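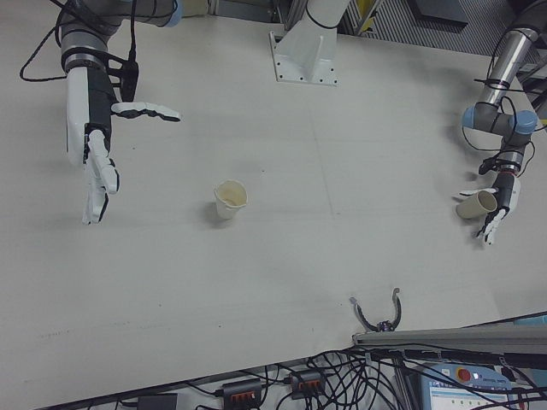

Paper cups are sold by volume, but for work at a table the rim and the color matter more. A cup that is easy to drink from can still be awkward to pour from, and a white cup is hard to judge by eye once it stands on a white surface. The small white one standing upright is found mostly by its soft gray shadow and by the faint beige stain on the inside. The beige one, held on its side with its mouth toward the other, needs no such help.

**Upright cup and tipped cup.** White tabletop, two paper cups, two colors. Open rims on both, the standing one left of center.

## Notes on the cups

The page belongs to the Skullen set, which covers tableware and small containers. Text by Kha La, corrections by Toon Cuypers. Last revised 31 May 2026.

**Stock.** Plain cups are bought by the case of 1,000. The November count gave 925 whites. Beige cups are kept on the shelf below and were not counted.

**Color.** Use one color for the cup that stays down and the other for the cup that is picked up. Write down which is which before starting. Two whites together are acceptable if the table is dark.

**Rim.** A rolled rim sends a thin stream back down the outer wall when the tilt is slow. Tilt past level in one motion. Dry fill, such as rice or lentils, does not have this problem but bounces if dropped from too high.

**Grip.** Hold the cup below the middle. Thin walls go oval when squeezed near the mouth, and an oval mouth pours from two places.

**Stains.** Coffee and tea mark the inside wall of a white cup and do not rinse out. A marked cup is fine for dry fill. Do not return it to the sleeve. Marked cups go in the box labeled Olov, 10 to a stack.

**Shadows.** With light from one side, the shadow of a small cup can be taken for a wet spot in a quick check. Move the cup and look again.

**Storage.** Rim down, in the sleeve, away from the sink. Cups from a damp sleeve soften at the base seam first.

Corrections to the cup notes go to Toon. Requests for plates and bowls go to Kha.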